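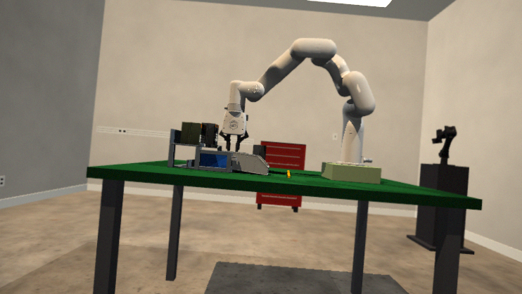

*Sim view from the side, gripper over the tray.*

**Ticket:** sorting cell, arm stops short during pick
**Opened by:** Ye-seo Noh
**Assigned:** Jae-in Baek
**Status:** open

21st September. Working on the Sketside model before we build the real table in the shop. The pick routine faults with "path tolerance exceeded" when the arm goes from the tray back toward its base. The fault comes at step 2,188 on every run. Full program is 2,767 steps.

Tried so far:

- Restarted the sim and reloaded the cell file. Same fault.
- Cut joint speed to 20 percent. Same fault, same step.
- Swapped in Woo-jin's older gripper file. No change, so I put the new one back. 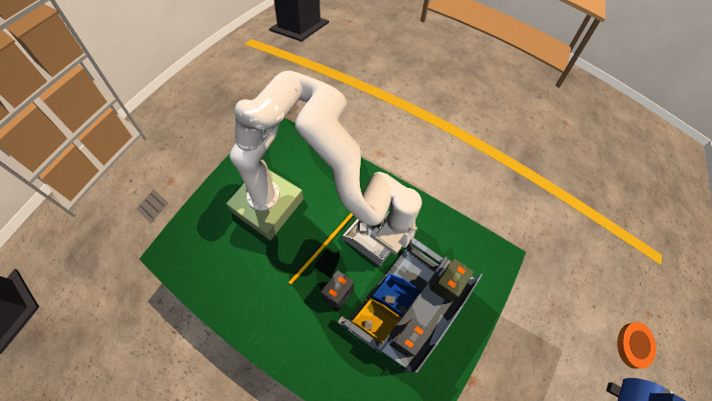 *High view, gripper at the top corner of the tray, by the white bin.*

**Jae-in:** Speed isn't it, then. Check the tray origin. The tray sits at an angle on the mat, and the blue and yellow bins are children of it. If the tray was turned after the waypoints were saved, the bins moved and the waypoints didn't.

**Ye-seo:** Tray was turned last week, yes. Re-saved the waypoints for both bins. Now it gets past 2,188 and faults later — at the rod move.
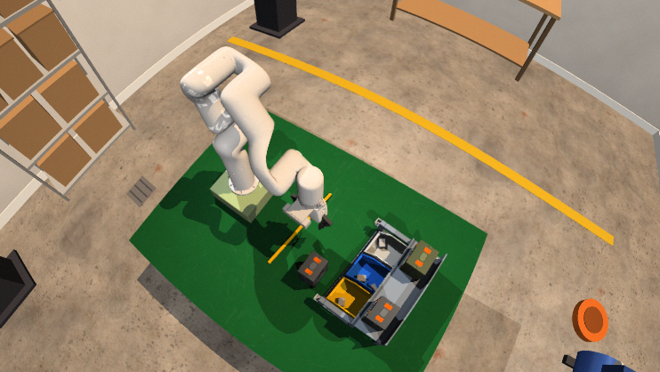 *Yellow rod in the gripper, a gray cube in each of the two bins.*

**Jae-in:** The rod is long and you have it crosswise in the fingers. Does the collision shape on the tool include it?

**Ye-seo:** No. The tool shape is still the bare gripper. I'll attach the rod at grasp and detach it at release.

**Jae-in:** Do that, and raise the clearance height over the tray rails before you run it again. Leave the boxes with the orange labels where they are for now — Ga-eun's script reads their positions at startup.

To do: attach rod shape, rerun 3 times with the same seed, post the log. Leaving the ticket open.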